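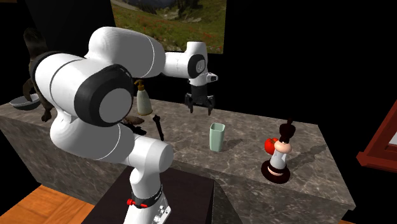
Cup Handling in Simulation: Where the Gondov Study Stands

The manipulation group has finished the first full round of tests for Gondov, its study of how well a grasping policy trained only in simulation copes with kitchen counters it has never met. Zodwa Mokgethi presented the results at the group meeting on June 3, 2025, and a short version follows for members who were not there.

The policy was trained on 1,345 simulated demonstrations. Each one uses the same arm, but the countertop, the lighting and the objects around the target change from run to run. A pale green cup may share the marble with a pump bottle, an apple and an oversized chess figurine in one layout and with something else entirely in the next. The policy gets two inputs, a view of the whole workspace and a close view from the wrist, and it is told which object to pick up.

Testing covered 600 trials on layouts held out of training. With both views, the policy completed 80 percent of them. Most of the failures came in the last stretch before contact, when the fingers were near the rim and a small sideways error was enough to tip the cup over.
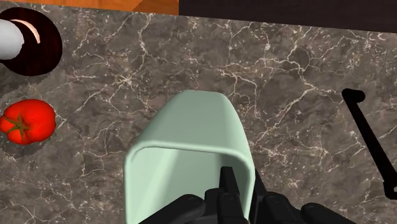
Open containers are harder than solid objects because there are two reasonable ways to hold them. The gripper can close around the outside, or it can put a finger inside and pinch the wall. The demonstrations include both, and early versions of the policy sometimes started one and switched to the other partway down. Mokgethi's fix was to have the policy commit to a grasp type 7 steps before closing. That removed most of the switching, though tilted cups are still a weak spot.

The next round will add clutter placed closer to the target and a wider range of wall thicknesses. Training runs on the Sokivow cluster and should be done in September. Members who want the layout files can find them in the group's shared folder under Gondov, along with the trial logs.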